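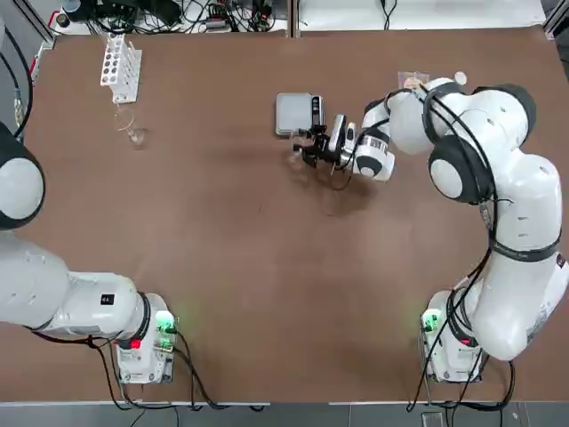
Brown tabletop with two white robot arms along the near edge

Kondlow Golf Club – Women's Beginner Program
Progress report to the Plustus Community Sport Fund
10/01/2019

Dear Maja,

Thank you again for your patience over the Christmas break, and for your kind note about the spring newsletter, which I passed around to everyone at the club. I promised you a proper update once the first block of clinics was behind us, so please put the kettle on, as I do tend to go on a bit when it comes to this program.

The clinics began in July, in weather I would not wish on a beginner. We had planned to start everyone on the practice fairway, but the bottom end was so soggy that the first few sessions were all putting and chipping instead. I was worried the women would find it dull. They loved it! Several told me it was far less daunting to begin with short shots, and our coach, Gökçe, has now rewritten her lesson plan so that every new group starts on the green and works backwards to the tee.

The spending is on track. Of the $3577 grant, $1678 has gone to coaching fees and $1222 to equipment, mostly women's half sets and a few left-handed clubs, which we had left off the original list and were asked for on the very first morning. The remainder is set aside for course fees and a bit of morning tea when the group moves on to playing nine holes. The receipts are in the folder I emailed to you before Christmas, apart from the one for practice balls, which I am still chasing from the supplier.

Six of the women have taken up full membership and are working towards their first handicaps. A few others have stayed on as casual players, and we are very happy with that too – school hours and shift work don't leave much room for a full Saturday round. We did lose some people when the evening session moved to the morning, and I would like to bring the evening one back while the days are still long.

The friendly day at Zernema was the highlight of the block for me. We played a four-person ambrose off the forward tees, with a club member in each group to help with the rules and keep things moving. It was slow going (the last group came in well after lunch had been packed away) and there was a lot of laughter around the bunker on the fourth. Zernema have kindly asked us back, and we hope to return the favour once our own greens have been cored and have had time to recover.

The next block will cover course etiquette, bunker play and how to mark a card. We would also like to buy two more junior-length sets for some of the shorter players, if you are comfortable with us using part of the course fee money that way. Could you let me know before we open bookings?

You are always welcome to come out and have a hit with us, Maja, and there is a spare set in the shed if you don't have your own.

Warm regards,
Şükran Toprak
Program Coordinator, Kondlow Golf Club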